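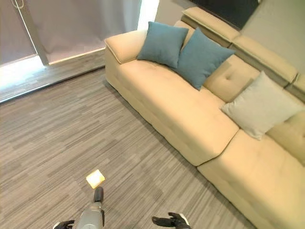
El presupuesto de Kollau me llegó un lunes a primera hora, en un PDF con mucho margen y muy poca letra pequeña, y eso ya me puso de mal humor. Llevo años comprando equipamiento para Darnis (apartamentos amueblados, estancias de semanas o de meses) y he aprendido a buscar primero lo que falta. Faltaba casi todo. La oferta hablaba de "preparación autónoma de estancias", un título muy ancho para lo que estamos probando de momento, que son cojines: dos verde azulado y uno gris pálido, encima de un sofá modular color crema, y un cuadradito amarillo en el suelo por delante de las manos negras del aparato. Con eso delante me piden que firme una partida de inversión.

No tengo nada contra los robots. Tengo algo contra las hojas de cálculo en las que la casilla "horas ahorradas" aparece rellena antes que la casilla "horas medidas". La de Kollau era de esas. Le pregunté al comercial de dónde salía la cifra y me contestó que era "una estimación conservadora del sector". Le pregunté qué sector. Sigo esperando.

Gestionamos 117 apartamentos. Parece mucho hasta que uno se acuerda de que están repartidos por media ciudad, con escaleras, con ascensores donde no cabe una maleta grande y con un par de portales en los que hay que empujar la puerta con la cadera. El plan que me presentaron daba por hecho que el robot ya estaba dentro del salón. En mi experiencia llegar al salón es la mitad del trabajo, y en ese presupuesto el transporte ocupaba una línea con la palabra "incluido" y un asterisco. El asterisco no remitía a ningún sitio.

Lo que pone y lo que no pone la oferta

El precio de compra es lo que menos me preocupa, porque es lo único que está escrito con claridad. Me preocupa lo demás, y lo apunto por si alguien está en las mismas.

El mantenimiento se factura aparte a partir del segundo año. En la reunión lo llamaron "plan de continuidad". Pregunté qué pasa si no lo contratas y hubo un silencio bastante instructivo.

Las manos son consumible. Tardé en entenderlo, porque en la oferta figuran como parte del equipo, pero en el anexo de garantía los dedos y el cableado de la muñeca tienen una cobertura distinta, más corta. Pedí el precio de una mano de repuesto. Me lo dieron por teléfono, que es la forma de dar un precio cuando no se quiere que quede en un correo.

La hora de técnico está a 85 euros, desplazamiento no incluido, con un mínimo de cuatro horas por visita. O sea que cada vez que se atasque algo un viernes por la tarde, pago cuatro horas aunque el técnico venga, apriete un tornillo y se tome un café. Esa línea no entraba en el cálculo de amortización. La metí yo y el punto de equilibrio se fue tan lejos que preferí guardar el archivo con otro nombre y salir a comer.

Luego está la adaptación del espacio. Ayele, la empresa que nos haría la integración, pide que los salones tengan una disposición "razonablemente homogénea". Nosotros compramos los sofás a Furnholm por tandas, según lo que haya en oferta, y los nuestros se parecen entre sí lo que se parecen los primos segundos. Unos llevan reposacabezas regulables, otros no. Unos tienen chaise longue y otros un puf que los inquilinos se llevan al dormitorio. Si para amortizar la máquina tengo que renovar el mobiliario, quiero ver el mobiliario en la misma hoja que la máquina.

Lo del cojín

Palesa Mathebula, que lleva la operativa y tiene más paciencia que yo, insiste en que miro el coste y no miro la tarea. Tiene parte de razón, así que miro la tarea. Una mano agarra el cojín por una esquina, con la tela arrugada entre los dedos, y lo sostiene en diagonal por encima del asiento, con la punta de abajo colgando. La otra mano queda más abajo, a un lado, con los dedos hacia arriba. Reconozco que impresiona un poco. También reconozco que a mi madre le daría algo si me viera coger así un cojín.

Y esa es mi duda como comprador: cuánto de lo que hace falta en un apartamento se parece a esto. Un cojín es un objeto agradecido. Es blando, es grande, tiene cuatro esquinas por donde cogerlo y si se cae al suelo no se rompe. En la lista de salida de un apartamento nuestro hay también una cafetera con posos, un mando a distancia que siempre está debajo de algo, sábanas bajeras, pelos en el desagüe y la llave del trastero. Palesa dice que se empieza por lo fácil. Estoy de acuerdo, siempre que se pague como fácil.

Otra cosa que me ronda es el sitio. Los cojines están en un salón despejado, con suelo gris y luz de ventana. Mis salones en octubre tienen tendedero.

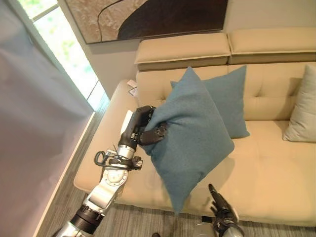 Qué voy a proponer

De comprar, ni hablar este ejercicio. Voy a pedir un alquiler mensual con salida, en un solo edificio, el que tiene ascensor decente y los sofás menos dispares. Kollau dice que no alquila. Ayele dice que Kollau sí alquila si se le aprieta. Ya veremos quién de los dos se ha leído el catálogo.

Quiero por escrito una lista de tareas, con nombre y apellidos: recolocar cojines, recoger objetos del suelo, lo que sea. Nada de "preparación de estancias". Y para cada tarea, quiero que se anoten todos los intentos, también los que haya que repetir, y el tiempo de la persona que está al lado. Ese tiempo no aparecía en ninguna parte de la oferta. Mientras haga falta alguien mirando, yo lo sumo como sueldo, porque es un sueldo.

También voy a reservar una partida para desperfectos. Pequeña. El comercial se ofendió cuando lo mencioné y me dijo que el agarre era muy suave. Me alegro mucho. La partida se queda.

Y quiero los recambios con precio cerrado durante la vigencia del contrato, manos incluidas, en un documento firmado y no en una llamada.

Palesa cree que con estas condiciones nos van a decir que no. Puede ser. Hace unos años me dijeron que no con las cerraduras electrónicas y a los tres meses volvieron con mejor precio y una garantía que se podía leer sin lupa. Si vuelven, lo contaré por aquí con los números que me dejen publicar. Si no vuelven, el dinero se va a los colchones del edificio viejo, que llevan dos inviernos pidiéndolo y no necesitan plan de continuidad.

Si alguien ha firmado ya algo parecido, me interesa sobre todo la factura del segundo año. Los comentarios están abiertos.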